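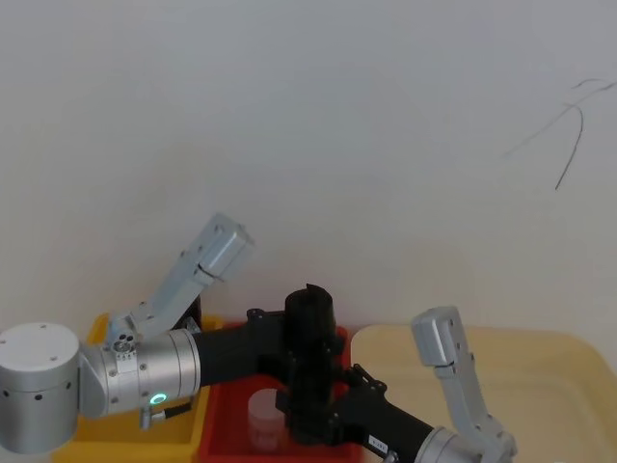

Week 4 handout: Gathering demonstrations that a model can learn from

Hi everyone. These notes go with the Plolter lab sessions and cover what I talked through in class, plus some things I forgot to say because we ran over (sorry!). Read them before you book station time. If you missed last week, get the safety sheet first and come back.

Where we are

You've already trained a policy on somebody else's data, and most of you got it to behave fairly well. Now you make the data. In my experience this is the part students think will be boring, and then they come out of their first station session with sore shoulders and a lot of opinions. Good! Write the opinions down, they're worth marks in the July report.

Our task for this unit is moving small objects between containers. We have a yellow bin, a red bin and a wide beige tray, and the arms work over all three. You'll drive the arms yourself, the logger saves the joint positions and the head camera view, and each run from start to finish is one episode. Every group owes me 80 good episodes by the end of the unit. That sounds like a lot. Once you get a rhythm going it really isn't, but please don't leave it for the final night.

What counts as a good episode

I get asked this constantly, so let me try to be clear. A good episode starts with the arms in the home pose, does the thing the instruction says, and finishes with the gripper open and clear of the object. It can be slow. It can have a small wobble in the middle. If you miss the first grasp, back up a bit and try again, keep that one! A model that has only ever seen perfect grasps has no idea what to do after a bad one, and it will have bad ones.

What I don't want is the long pause. You know the one: you stop to ask your partner which bin comes next, the arms sit there for several seconds, and the logger happily writes down all of it. Then you train on it and your policy learns to stop and stare. If you need to think, think before you hit record. If you get stuck partway through, mark the episode as scrapped and start over.

Mix things up, but on purpose

Last year's set, which we called Clarkach, had 1,094 episodes in it and I was very proud of it until we tried it out. Almost every episode began with the object in the same corner of the bin. The policy was brilliant at that corner. Move the object a hand's width over and the gripper went down in the old spot, closed on air and carried nothing, very carefully, to the tray.

So this year we use a placement sheet. Before each episode, read off the next line and put the object where it says. The sheet covers the corners, the middle and the spots right up against the wall of the bin, which are the hard ones (the fingers don't have much room and you'll bump the rim, everybody does). Please don't skip those lines and then fill them in at the end. By then you're tired and they all come out the same.

Frosted and see-through containers deserve a word too. They're trickier than they look for a camera, as the color behind them shows through and the edges get soft. A pale cup in a red bin and the same cup in a pale tray are two quite different problems for a model. Record both directions if your line calls for it, and keep the lids on unless the instruction says otherwise.

Writing the instruction

Each episode gets one sentence of text. Write it the way you'd say it to a person: "move the cup from the red bin to the tray" is great. "Task 3 attempt 2" is useless to me and to the model. Do vary the wording, though. Last year I found 23 episodes in a row with exactly the same sentence, spelling mistake included, so I know how copy and paste works, thank you.

One more thing on this. The sentence has to match what happened in that episode, even if you meant to do something else. If you were supposed to use the yellow bin and you used the beige tray, fix the sentence and move on. The run itself is fine.

At the station

Sessions are 30 minutes, in pairs. One of you drives, the other reads the placement sheet, types the instruction and watches for trouble. Swap halfway. Two drivers in one set is a real help, as people have very different habits with their wrists and we want the model to see more than one.

Start the Jaltel logger first and wait for both streams to show up before you touch the arms. Take one short test episode and play it back. Look at the far ends of the bins in the playback and make sure the arms aren't hiding the object for the whole run. The arm links will block part of the view at times and that's OK, but if the object never shows up at all, the model has nothing to go on.

Don't shift the bins between episodes unless the sheet tells you to. If you knock one, put it back on its tape marks.

Before you leave

Park the arms in the home pose, copy your folder to the Vasiliu share, and fill in the log: group number, how many you kept, how many you scrapped, anything weird. I love the weird column. Scrapped episodes stay in their own folder, please don't delete them, we'll be using them in the failure detection week.

For next time

Bring your first ten episodes and be ready to play two of them: your cleanest one and one you weren't sure about keeping. We'll argue over the second kind as a class. Also read the section on action chunking in the course reader, skipping the proof at the end if it makes you sad.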